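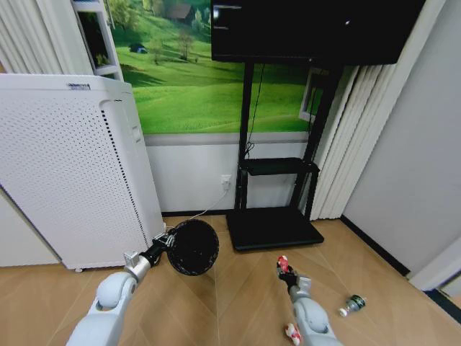 Does an air purifier mean you can stop opening the windows?
Only if you don't mind the room getting stuffy. A filter takes dust and pollen out of the air, but it does nothing about the carbon dioxide you breathe out all evening.

I ask because Flirar's new advert says "seal the room and breathe". I have been reading their leaflet so you don't have to, though you may want to once you see the price.

First claim: cleans a whole flat. One machine, one flat. Whose flat? The small print says 106 cubic metres with "internal doors fully open". Do you sleep with every door open? I don't, I have a cat and a boiler that clanks.

Second claim: "tested to remove nearly all particles". Tested in a sealed chamber, on the top fan speed. On top speed these things sound like a hairdryer in the next room. Most people I know run theirs on the quiet setting and never touch it again. What does it remove on that? The leaflet doesn't say. I emailed. Still waiting.

Third: the little coloured light. Green means good, apparently. Good compared with what? My neighbour Alistair Mowat fried onions next to his and it stayed green until the washing up.

Someone will say I'm being unfair, so: a decent filter, the right size for the room, does cut pollen and smoke. If you get hay fever in the bedroom I can see the point. I'm less keen on paying extra for "ioniser mode" and an app.

Carter Morin asked about filters. Flirar say to change them every 4 months. Work that out over five years before you buy, and check anyone will still be selling them. Trovwood stopped making theirs and left a lot of people in Bulcombe with a very large fan.

Also please don't send me the customer survey. 2652 happy owners, asked by the company that sold it to them, in a month when they were giving away a free filter for a reply.

What I do: kitchen extractor on when I cook, windows open morning and night unless the road is bad, hoover the rug. Cheap and boring. My sneezing is much the same as it was with the purifier I borrowed in August.

Will post the reply from Flirar if one turns up.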